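The Yellow Tray

My aunt bought the set by mail from a firm called Markard, and I had my doubts before the box was open. Steel that cheap bends if you look at it. She paid $36 and would not hear a word about it. She put down the cloth with the leaves and the little flowers, set the yellow tray on it, and told me that from now on every tool would have its place and go back to it.
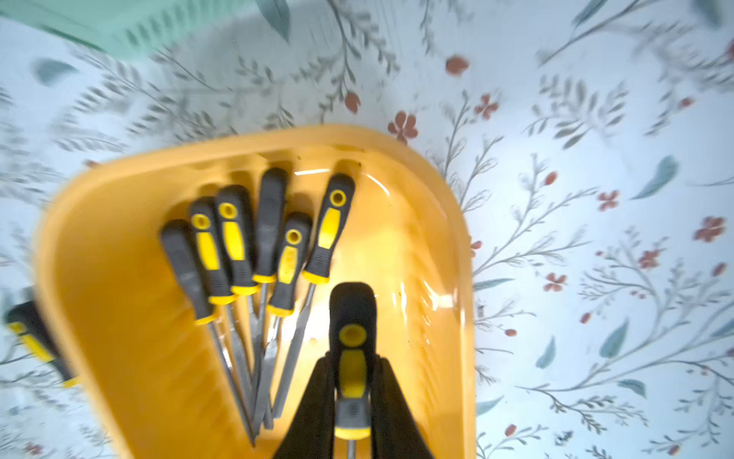
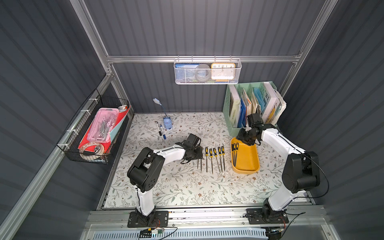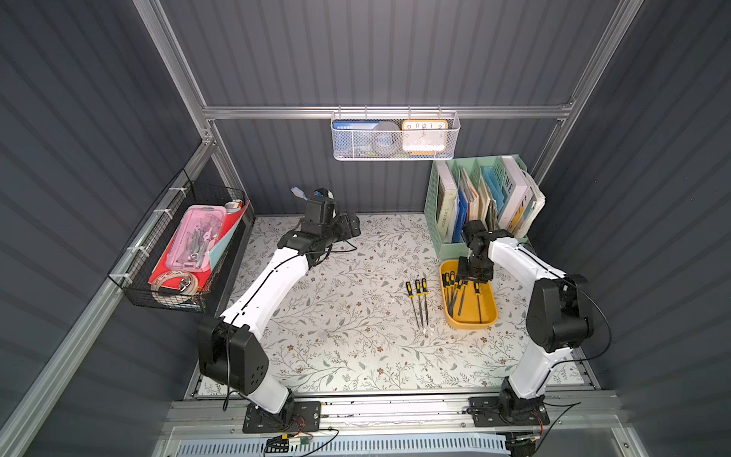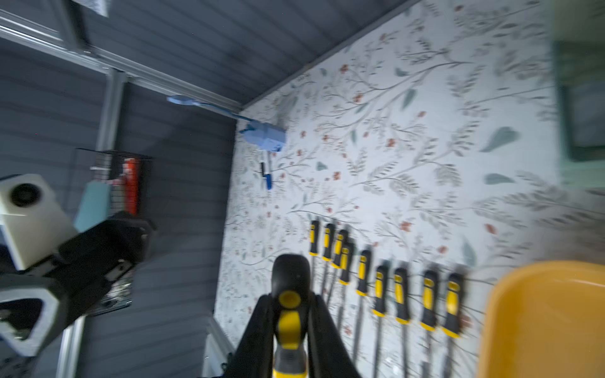 Second Week

I gave the system until March. In our family a system lasts as long as the person who thought of it stays in the room. My uncle once had a system for receipts, and we were finding receipts in the piano for years.

"They all have the same handle," I said. "Black and yellow, black and yellow. How do you know which one you're picking up?"

"You look at the other end," my aunt said.

She was mending a music box for a woman in Zernavis who had sent two letters and no money. I pointed this out. My aunt laid a tool on the cloth, next to the others, and squinted at it. Then she moved it a finger's width to the left.

"What did that do?" I asked.

"It was crooked."

"It's going back in the tray in a minute."

"Then it'll be straight for a minute."

I went and made coffee. When I came back the tools were in the tray, handles all at one end, and she had the lid of the music box off and was blowing dust out of the hinge. She asked me to hand her the thin one. They were all thin. I picked one and she sent it back. I picked another and she sent that back too, and I said maybe the company should have painted them different colors for $36.

"Third from the side," she said. "Your side."

It was the right one, or she pretended it was. She worked at the hinge for an hour. The box played three notes of something, skipped, and played the same three again. She seemed pleased with it. I told her the woman would never pay.

"Probably not," my aunt said, and held out her hand without looking up. I gave her the one I'd put on the cloth, and she set it down again, straighter.

© February 2024 Misard Stories | Contact | Back to top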